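October

Up at five. Frost on the truck, first of the year. Got to the transfer station before the gate opened and sat with the heater on.

The Okora baler was down again. It jammed on the same side as last month, with film wrapped around the ram this time. Two of us cut it out with hooks and it took until after eight. By then the cardboard was backed up to the second bay door and we had route trucks waiting on the scale. We made 52 bales by the end of the shift. On a good day it's 60. The mill wants them tight and dry, and the last few were neither, so I set those aside for tomorrow.

Cardboard is the only thing paying right now. Mixed paper we are more or less giving away. Van Wijk called to move their pickup to the afternoon, which is fine with me, and then called back to ask if we could hold the load until next week, which is less fine. I told them I have room for one more trailer and after that it goes to whoever answers the phone.

Lunch in the office. Leftover chili. Read the new rate sheet from Paronetti. Residential tonnage is up on every route they haul, and they want the tip fee changed to match. The county will fight it and then sign it in spring, same as the last two times.

Electronics

Counted the drop-off log after lunch. We took in 292 items in the month, mostly televisions and printers, then computers. The old tube sets are the problem. They cost us to ship and they take up the whole back wall. I have asked for a second cage twice and will ask again when the budget sheet comes around.

The Flala pallet went out at two. It came in at 800 pounds on our scale and I wrote that on the bill of lading and took a copy, after the mix-up in the summer. Batteries are in their own drum now, terminals taped. Found one laptop battery in the paper line this morning, swollen up pretty good. Put it in the sand bucket outside and wrote it up. 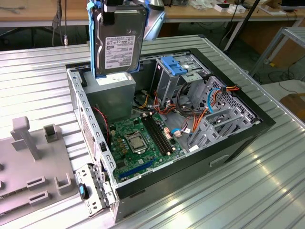
Home

Back by half past five. Raked the side yard and gave up when it got dark. The compost is too wet, so I mixed in two bags of leaves and left the lid propped open.

Knee is sore from the baler pit. Need to pick up new gloves, the long ones, and call about the furnace filter. Soup for supper. Early start again tomorrow, the Okora tech is supposed to come at seven.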